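Zakaria open day, Fleditz
21/04/2023

The parking lot was full before ten, so plenty of people still want to see a machine do their chores. I went to find out whether one can. Zakaria gave up its ground floor for the day, and the line for the packing demo ran back past the coat racks.

Nuria Gidey, who led our group, was more careful than the flyer. The flyer says "ready for the shop floor." She said the arm was ready for "parts of it" and moved us along.

Packing a shopping bag is a fair test, I think. A paper bag doesn't hold its shape, a packet of chips is mostly air, and a person at a checkout deals with both while talking about the weather. I asked how many tries the arm had behind it and was told 3,000, all on groceries the staff had picked out. I would have liked to hand it something from my own cart. That wasn't allowed.

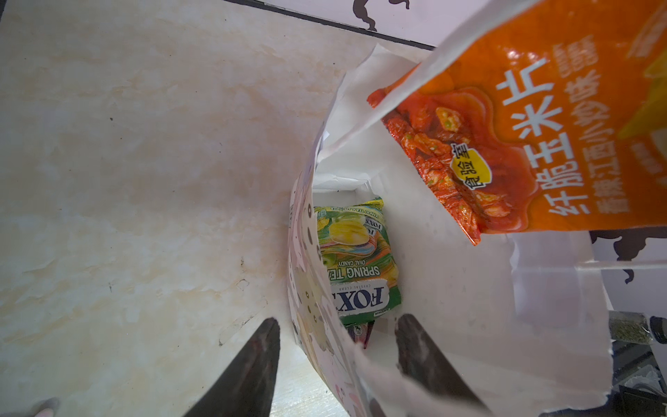

Speed is where I lose patience. By my watch the arm took roughly 2 minutes over an order that a teenager at my local store would finish before I found my card. Gidey said speed comes later. I heard the same thing at the Rarkmont fair last July, about a different arm, from a man with the same slides.

The Bronari stand upstairs had a towel folder. It was switched off when we got there and the sign gave no time for the next showing.

Would I go again? Yes, it was free and the guides answer what you ask them. But the price mentioned for a trial was 400 a month, before service, and someone has to stand next to the thing all day. For that money I'd want it to bag a stranger's groceries with the guide out of the room. The next open day is in July, sign up at the front desk.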